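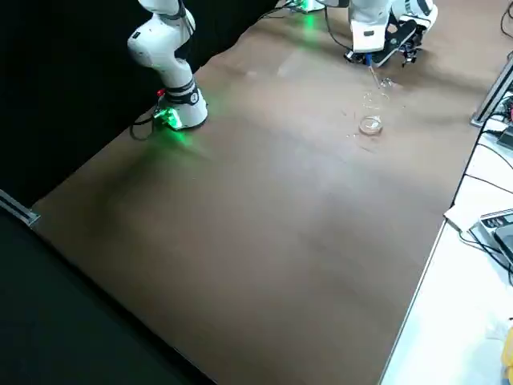
Section 4. Setting Up and Running a Hardness Test

This section applies to the Dekel Home Water Hardness Kit, as supplied by Grewal to households in the Nultstead and Vustthorpe service areas. Read Section 3 (Storage and Handling) before opening the reagent bottle.

4.1 Before you begin

1. Choose a level table in a well-lit room. Keep food and drink off the table until the test is finished.

2. Wipe the tabletop with a damp cloth and dry it. Do not use a spray cleaner. Many cleaners contain compounds that will change the reading.

3. Lay out the test tube, the tube stand, the reagent bottle, the color card and the dropper.

4. Check the expiration date on the reagent bottle. Unopened reagent keeps for some 12 months from the date of packing. Reagent that has turned cloudy must be thrown away, whatever the date on the label.

CAUTION: The reagent can irritate eyes and skin. Wear the gloves provided. If reagent gets into the eyes, rinse with plenty of clean water and seek medical advice.

4.2 Taking the water sample

1. Use a cold water tap that is fed directly from the main. Do not sample from a tap fitted with a filter or softener unless you are checking that equipment.

2. Run the tap for 2 minutes.

3. Rinse the test tube three times with the water to be tested, then fill it to the upper line.

4. Let the sample stand until it reaches room temperature. Samples warmer than 80 °F will give a low result.

Note: Well owners should take a second sample in March, when ground water levels in the service area are usually at their highest. Record both results on the sheet at the back of this guide. 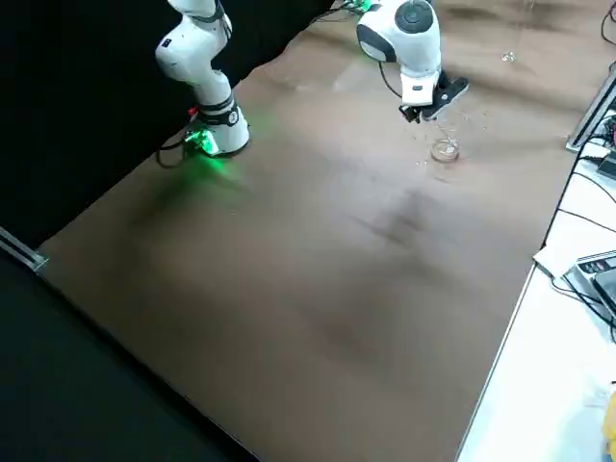
4.3 Adding the reagent

1. Rinse the dropper in clean water and shake out what remains.

2. Squeeze the bulb, lower the tip into the reagent bottle, and release the bulb slowly. Draw up only as much as you need.

3. Hold the dropper upright over the test tube with the tip down. The tip must not touch the sample or the wall of the tube.

4. Add one drop, cap the tube and turn it over gently twice. Count the drop.

5. Repeat step 4 until the sample changes from red to blue. Near the end point the sample will pass through purple. Wait a few seconds after each drop at this stage.

6. Write down the total number of drops and find the matching hardness value on the color card.

Note: If the sample turns blue with the first drop, the water is very soft. Follow the low-range method in Section 5. 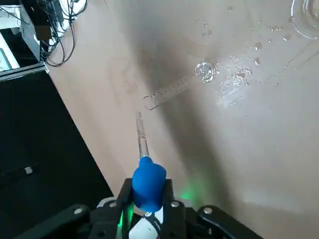
Figure 4-3. Glass dropper with blue rubber bulb.

4.4 Cleaning and storage

1. Empty the test tube into a sink and flush with running water.

2. Pull the bulb off the glass tube. Rinse both parts and leave them to air dry. Do not boil the bulb or place it in a dishwasher.

CAUTION: Do not use a dropper with a chipped tip. Wrap broken glass in paper before disposal.

3. Replace the bulb if it is cracked or sticky, or if it no longer springs back when squeezed. Order replacements in packs of 2 from the Grewal parts counter in Nultstead.

4. Close the reagent bottle firmly and return it to the case. Store the case away from sunlight and out of the reach of children.

Section 4 revised 12 Jun 2024. Replaces all earlier versions.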